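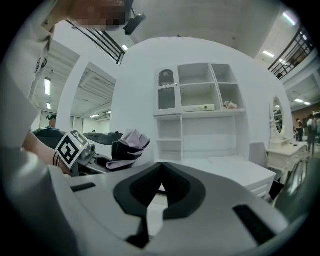
Wandholm hand gripper, used in pairs, holding a pink cloth.

The Wandholm is a gripper you hold yourself. Squeeze, and the two fingers close on whatever you would otherwise have picked up faster by hand. Reinholz sells it to workplaces that want a robot to learn the folding and tidying, and would like the people who fold and tidy now to do the teaching.

Expect the job to change. Staff who used to be judged on neat corners are now asked to do the same corner 200 times, slowly, with feeling. Silvan Gasser's crew got through 11 cloths in their first hour and asked for chairs. By February they were correcting each other's wrists.

Sold in pairs, left and right, with marker cards fitted. Spare finger pads come in bags of 300, a figure Nele Albers in support says you should not take personally. Break time is not included but is strongly advised.

Last updated: February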